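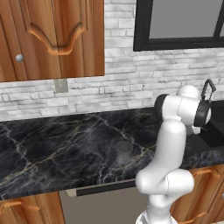
Housing Costs and Household Choices
Week 6 notes: Does a new kitchen pay for itself?
Instructor: Shalini Srivastava

Read before Tuesday: Khurana, chapter 4, and the Bondix leaflet. Read the leaflet with a pencil in your hand.

The claim

Sellers are told that money spent on a kitchen comes back in the sale price, with more on top. Bondix puts the return at 100 percent. Look at where that number comes from. The firm asked 543 past customers what they thought their homes were worth after the work. Few of those homes had been sold. An owner's guess, made soon after paying a large bill, is weak evidence.

Problems with the comparison

Homes with new kitchens do sell for more. They also tend to have newer roofs, bigger lots and owners with cash to spare. Khurana matches homes on size and street, and the gap shrinks a lot. He can't match on general upkeep, so I suspect even his smaller figure is too high.

Timing matters too. Most of his sales closed in July, when prices in Preltitholm run high anyway.

Small jobs

Fang argues that cheap work (paint, hardware, refinished doors) does better than a full refit. Maybe. Her sample is nearly 3,000 listings, but she uses asking prices, and asking is free.

For discussion

Who paid for each study?
What would the same house have sold for with the old kitchen, and how could anyone find out?
Is "adds value" the same claim as "pays for itself"?

Bring one local listing that makes a claim about its kitchen. Leave copies with Babita Thakur by noon.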